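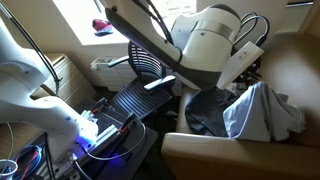 Two robot arms at the work table in the Duneo lab. The arm on the left has its blue light on.

Visit to Duneo: how a small lab writes its robot rules
Jun 8, 2026

Our user group went to see the Duneo lab, 15 of us in total, which was too many for one room. We went in by turns and the others stayed in the corridor with coffee and the printed safety rules. I read all 17 pages of them while I waited, and I think it was a good way to start.

Our guide was Toon Lambrechts. He is responsible for safety in the lab and he wrote most of the rules himself. The first edition was made in December and it was much shorter. After that they had a review by Itier, a consulting office, and it came back with 161 remarks. Many were small, for example a missing date on a form. Some were serious and changed how they work every day.

The biggest change concerns the area which the arm can reach. Before, they measured it from the base to the end of the last joint. Now they measure with the tool mounted, and with any bracket or plate on the end of the arm. Every time somebody changes the tool, the measurement must be repeated and signed. Toon told us people complained a lot in the first weeks.

I asked about the colored lights. In the Duneo rules, a light on the arm is never permission to come near. The colors are different from one manufacturer to another, and a visitor cannot know them. The person who wants to enter must ask the operator and wait for a spoken answer. I liked this rule very much and I will propose it at my own company.

Cables have their own chapter. The hoses and cables along the arm must have enough slack for the full movement, and this is checked at slow speed before a new program is used. For cables on the table the text is less strict. A colleague from Valdovinos, who was in my group, said that in their factory a cable on the work surface must be fixed at both ends. Toon wrote this down.

We also discussed the logbook. It had 298 entries on the day of our visit, and every stop is written there, also the stops without any damage. The template comes from Plotwood and can be used on paper or on a tablet. Duneo prefers paper.

What I missed was a rule for chairs and seats near the arms. The text speaks of persons standing and walking, but an operator often sits for a long time, and getting up quickly from a chair is slower than one step back. Toon agreed that it should be in the next edition.

The slides will be sent to all members who were on the list. If you did not receive them, please write to me.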